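May 13, 2025
By Fergus Tennant

Progress report on the two-arm sorting bench, for Rania Darwish and the equipment budget group at Draltura

Rania asked for a plain account of where the bench money has gone and whether I think we should commit to the next round. I was the one who argued against the purchase in October, so read what follows with that in mind. I have tried to be fair to it.

Spending first. We have bought the two arms, the fingers, one fixed camera and the control computer. All of it came in under the approved amount, mainly because Magnus Crichton got the second arm from Narnisura at their demonstration price. The quote had left out mounting hardware, cables and the support contract, and those ate most of what he saved. I would like every future quote to list them on the first page. A price for an arm that can't be bolted to anything is not a price I can plan with.

The support contract deserves a paragraph of its own. It covers phone help and software updates. It does not cover fingers, which wear, or gripper bodies, which we have not broken yet but will. Samer Najjar asked Narnisura three times for a replacement schedule and was sent the same brochure three times. Until we get real numbers I have put down a guess for spares in the second-year budget, and I have marked it as a guess.

As for the work, Waqas Kazmi has been running the simplest task on the list, putting small items into paper cups. He logged 175 attempts over the reporting period and counted 134 as good, meaning the item ended up in the right cup and the cup stayed standing. That is close to 77 percent. The sales deck we were shown last fall had a much higher figure in large type, with no mention of what was being picked up or who reset the table in between.

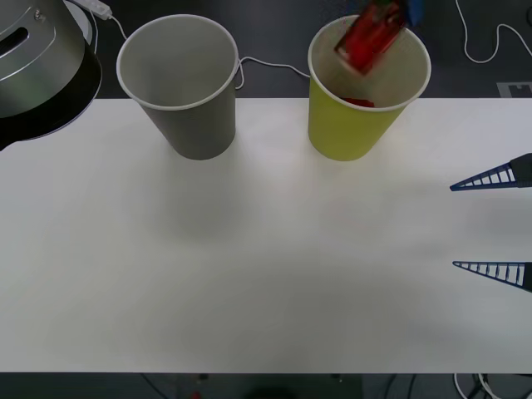 I asked Waqas to split the misses by cause, and he did, though he warns that some of the calls were close. The largest group was items let go too early or too far to one side. After that came cups knocked over, and then a handful where the software stopped and had to be restarted. The stops bother me most. A dropped item costs a few seconds. A stop costs Waqas a walk to the computer, and on one occasion it cost him most of a morning while Narnisura's support line looked for somebody who knew the product.

Speed is another matter where I'd ask for patience with the numbers. The median attempt took 82 seconds, counting the reset. A person does it in far less, and nobody on this team has ever claimed otherwise. The argument for the bench was always that it would run unattended, and it does not run unattended. Waqas has been at it for every attempt in the log. When the plan says "operator time saved," that line should read zero for this period — I have changed it in the attached budget and would rather it not be changed back without a conversation.

On the second arm, I'm still not persuaded. It was sold to us as the thing that would hold and steady while the first arm places. We have no log of attempts run with one arm only, so I can't tell you what the second one adds. Samer thinks it will matter once we move on to stiffer packaging at the Wada site. He may be right. I'd like to see a month of one-arm runs next to a month of two-arm runs before we buy the same pair again for Wada.

Some things have gone better than I expected. The arms have needed no repairs. Setup took less time than planned, and Waqas learned the software without the paid training course, so that line is unspent and I propose moving it to spares. He also writes very good logs, and those have been more useful to me than anything the vendor has sent.

Cabling is a small item but it keeps coming up. We budgeted nothing for it. I want cable trays and a proper run to the wall included in any new bench, at the start. Please also allow for floor space. The drawing from Narnisura shows the footprint of the table and leaves out everything that has to go next to it.

My recommendation is to hold the Wada order. Keep the current bench funded through the fall, pay for spares, and ask Plultley for a competing quote with the mounting and support terms written out. If the success rate passes 90 percent on this same task, with the stops fixed, I'll sign the request myself. I don't think we are close to that yet.

Comments (3)

Samer Najjar: Fair on the whole. I'd only add that holding the Wada order means losing the Narnisura discount, and that should be in the table too.

Rania Darwish: Put it in, please. Can I also see the stops as their own line next time?

Magnus Crichton: The discount was verbal. I'll get it in writing before anyone counts it.

Questions on this report: Fergus Tennant, equipment planning | © Draltura | Back to top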